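3. Setting and materials

3.1 Rooms

All sessions took place in lodgings in Coltley and Wumdale, in the room where the person sleeps and eats. We did not move anyone to a kitchen lab. Earlier work on snacking at home mostly assumes a kitchen with a counter, a fridge in reach, a dining table someplace else. Our participants have one room. The table gets used for meals, letters, ironing, phone charging, homework if a grandchild visits. Fruit lives on it or under it.

Thirty-nine people took part, one room each. Recruitment ran through the Kanaan tenants' office, where the second author (Kaushik) had a desk in April. Two more signed up and then moved before their first visit; they are not in any of the tables. Room sizes were not recorded, which we regret, see Limitations.

Participants kept their own table covering. We had planned a plain gray mat from Clevow, same for everyone, and tried it in the first 7 rooms. People disliked it. It slid, it looked like an office, and several folded it away before we had our coats off. So mat dropped, and those 7 sessions were repeated on the person's usual cloth. All results below come from the usual-cloth sessions only.

3.2 Fruit

One set, small pieces, things that can be eaten without a knife or nearly so. Cherry tomatoes, small oranges, longans, and one larger tomato. Bought loose on the morning of the visit, same market stall where possible. Not graded for color or ripeness. We wanted the ordinary unevenness of shopping, and a person deciding whether to eat a tomato today or leave it for tomorrow needs something to decide about.

Tomatoes are fruit for our purposes. Some participants argued the point and we wrote the arguments down (Section 5.3), but nobody refused to put them on the plate on those grounds.

Longans were included becuase pilot talks kept bringing them up. They keep their shell, leave a stone, need somewhere to put both. Oranges leave peel. Cherry tomatoes leave at most a stem. That difference in what is left over turned out to matter more than sweetness, at least for how a plate gets laid.

3.3 Plate

Participant's own again. Request was simply "a plate you would use for fruit for yourself." Saucers, soup plates, one lid. Replacement plates were carried in the bag but only needed in two rooms.

3.4 Procedure

Fruit put out on the table, in front of the plate, no pattern. The visitor put the pieces down by the handful and did not straighten them. Plate empty. Participant then asked to lay the plate as they would for an evening alone. No time limit. Talking allowed, encouraged even. After that a second round, same pieces, "as you would for a guest." Fruit stayed with the participant at the end.

Figure 1 gives a start layout. 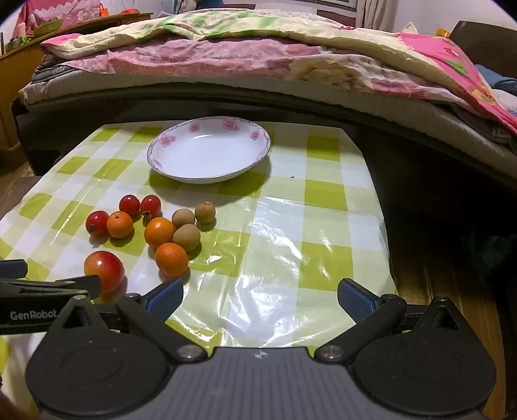 Figure 1. Start layout, before the first round. Pieces in front of the empty plate.

Reach and order were coded from the start layout and from notes taken during the round. Each piece got a place (near, middle, far, judged from the participant's seat) and a rank for when it was picked up. Near pieces tend to go first, in most studies of tabletop sorting, and we did not want to mistake nearness for liking. So the kinds have to be mixed up a bit on the table. They are mixed in Figure 1 only partly: one small orange lies in among the cherry tomatoes on the left, but all three longans are together on the right, and the larger tomato is out at the front. Layouts like this one were kept, with cluster entered as a yes/no term per kind. Dropping them would have left too few. A stricter scatter would be easy to do next time and probably should be done.

The cloth is also coded, more loosely. Categories: bare table, woven cloth, plastic cloth, paper or newsprint, other. For printed cloths we added whether the print gives edges a person could line things up with, checks like the ones in the figure being the clearest case, stripes the next. Coders had only the photographs for this. Round pieces on a shiny plastic cover may roll more than on cotton, we did not measure it. Wrinkles were noted present or absent, and not sized.

Plate decoration was coded after the fact, when reading the transcripts made it obvious we should have had it from the start. Three levels: plain, rim only, center. A rim with flowers, for instance, leaves the well free, and a person who wants the flowers to show has less plate to work with. Whether they do want that is a question for Section 4.

3.5 Coding and agreement

Both authors coded every round separately, from the notes and the start photograph. Disagreements settled by talking, first author (Salameh) deciding if still stuck. Most of the trouble was with "set aside." A piece pushed to the table edge could be rejected, saved for later, or just in the way. We ended up using set aside only where the participant said something that made the reason clear, otherwise the piece is "not plated" and that's all. This lowers the count of set-aside pieces compared with our workshop draft. Readers who have that draft should use the present figures.

Transcripts were coded line by line for mentions of leftovers (peel, shell, stone, stem), of other people, and of the table itself. Table mentions include wiping, sticking, stains, who gave the cloth, how long it has been down. The transcripts come to a little under 4,000 lines in total after removing greetings and talk about parking.

3.6 What the setup leaves out

Washing. Pieces were rinsed before the visit so as not to send people down the hall to a shared sink, but several wanted to rinse them again and did, which breaks the pickup order for those rounds. They are flagged and left out of the order analysis, kept in everything else.

Also storage. We only see the fruit once it is on the table. In rooms this size the step before, where a bag of oranges goes when the bed is in the way of the cupboard, may be the more interesting one, and a follow-up on that is planned for the same lodgings.

Last, hunger. Visits were fitted around people's days, so some were right after lunch and some were not. Time of last meal was asked and is in the model as a covariate, though people's answers were vague ("earlier," "I had something") and the variable is coarse. Final coding sheet was frozen on 29th August and nothing in it has been changed after that.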